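Tuesday, morning session, Hollville room

Continue with the pan task from the Morkow list. Both arms by remote control, one operator, the same start pose as before. I write down what I changed, so that the afternoon person does not repeat my mistakes.

First thing: I lowered the speed scale on the left arm. With the old value the left hand comes to the rim too early and pushes the pan to the right before the right hand has closed. Now I bring the right gripper first, low on the side of the pan, close it, wait until the force number is quiet, and only after this I come with the left one. It is slower but the pan does not turn so much.
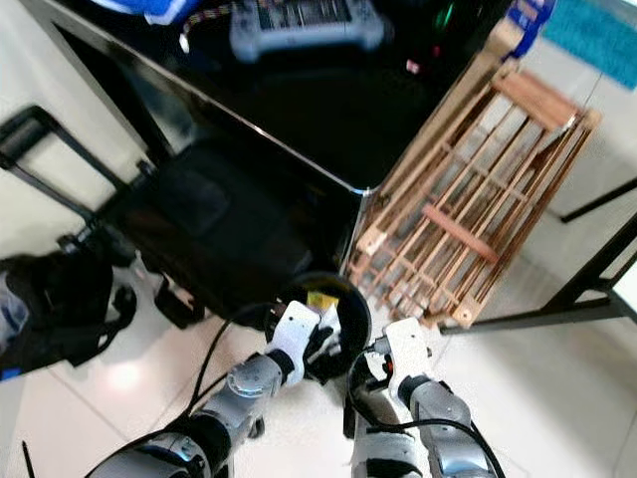
The difficult moment is the tilt. If the operator turns both wrists at the same time, the two arms work against each other and the Wako driver stops with the torque warning. I had this stop 3 times before ten o'clock. My suggestion is to let one hand lead and let the other only follow, with a softer setting. I put the soft setting in the config under the name "follow_right". Please do not rename it, the replay script looks for this name.

Also please remember to press the mark button when the pan is level again. In last week's recordings the mark is missing in 13 episodes and I had to find the end by watching each one, which took me the whole evening.

Second part, table work. Here the demonstration is for one gripper only: go to the cardboard, take it by the folded flap, lift, put down. We want the policy to learn the approach from many directions, so the operator should change the start position every time, also the ugly ones. I noticed that I always come from the same side when I am tired.
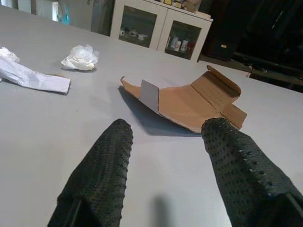 Closing should be slow for the last centimeter. If the fingers close fast, the flap bends away and the tips take only air, then the operator corrects with small nervous movements and the policy will learn these nervous movements too. I deleted such episodes. Maybe it is too strict, we can discuss.

Count after today: 1,812 episodes in the Clernura folder, over 20 of them still need a check of the time stamps (wrist camera against joint log). The delay looks constant inside one session but it changes after restart. I did not find why.

To do:
check the time stamps
try "follow_right" with the left hand as leader also
ask Morkow if they want the failed lifts or only the good ones
new tape on the pedal cable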